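Home | Posts | About | Archive

July
by Torbjørn Eide
4 min read

My uncle's old chemistry teacher, Mr. Honari, kept a garden shed in which every object had an outline painted behind it. Trowel, outline of trowel. I have wanted to be that man since I was a boy, and last month I decided to start with the kitchen drawer.

You know the drawer. Ours held 94 things, and I know this because I made a spreadsheet, which my wife has asked me to stop mentioning at dinner. Among them were seven bottle openers. We drink mostly tea.

I had read a book on the subject. It said to hold each item and ask what it was for. I held a gray plastic bracket for 40 minutes over the course of a weekend and I still couldn't tell you. It went back in the drawer, because I am convinced that the day it leaves the house a shelf will come down.

My friend Hamidreza Kordestani takes the opposite view. He moved to Stomgate with two suitcases and has bought very little since, apart from a Vivell desk organizer that cost him $188 and holds one pen. He calls it freeing. I've borrowed the pen and it's a good pen.

What I really admire, though, is anything with a hole for each thing. An egg carton. A cribbage board. A place for the peg, and a peg for the place, and no bracket anywhere.

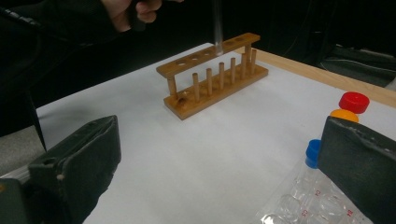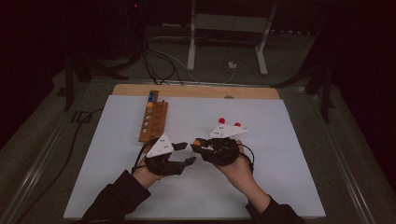 So I built a divider out of scrap pine. It took three evenings and it fits the drawer perfectly, provided you don't want to close the drawer. Bahrami at the hardware store looked at my measurements and asked if I'd used a ruler or a feeling. I bought some sandpaper so the visit wouldn't be a total loss.

The sandpaper is in the drawer now, next to the bracket.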